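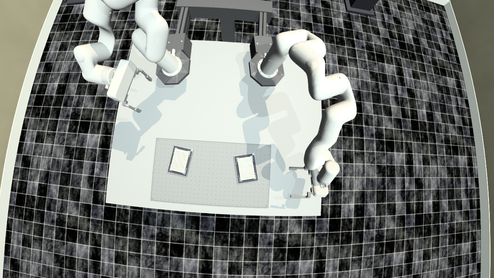 The two-arm tray transfer cell in simulation, with both trays on the perforated plate.

About Us

Durniston is an independent engineering office that investigates faults in automated handling equipment. Manufacturers, laboratories and insurers engage us when a machine has stopped, dropped its load or moved in a way its operators did not expect. We establish the cause, report it in writing and test the proposed repair before the equipment returns to service.

Our History

The office was founded by Marius Pop, who remains its director. Its first premises were two rooms above the Rutov machine works, where the staff repaired controllers by day and wrote up failures in the evening. We have since moved to our present building on the Nedelcu site and no longer carry out repairs. Our findings are therefore independent of any sale of parts or labor.

The Rodenov Inquiry

Much of our present method comes from a single case. Rodenov operated a cell in which two arms shared one table and moved small square trays. During an acceptance run in August, the cell was required to complete 2,000 transfers without a fault. It completed 1,983. On the next transfer the right arm began its approach before the left arm had reported clear, and the two grippers touched above the table. One tray fell. No person was inside the guarding, and no one was hurt.

The first report blamed a worn finger on the right gripper. Rodenov replaced the finger and resumed the run, and the cell faulted again before the end of the shift. We were then asked to take over the inquiry.

Our staff rebuilt the cell in simulation and replayed the recorded joint positions from both arms. The finger had played no part. The left controller sent its clear signal on a timer set at 300 milliseconds, and on a slow move the signal arrived while the arm was still over the shared area. The timer was removed and replaced with a position check on each arm. A further 2,000 transfers were completed in simulation before the physical cell was powered on again.

We also made an error in this case. Our interim letter endorsed the first report without examining the controller logs. The letter was withdrawn, and a copy is still given to every new engineer in the first week of employment.

How We Work

Every inquiry is assigned to two engineers, who read the logs separately before they meet. Equipment is isolated and locked out before any member of our staff enters the guarding. Reports go to the client and to the operators of the machine on the same day and in the same form. Near misses are accepted for review on the same terms as accidents.

Inquiries may be sent to the office in writing. Urgent safety matters are answered by the duty engineer from 7 a.m.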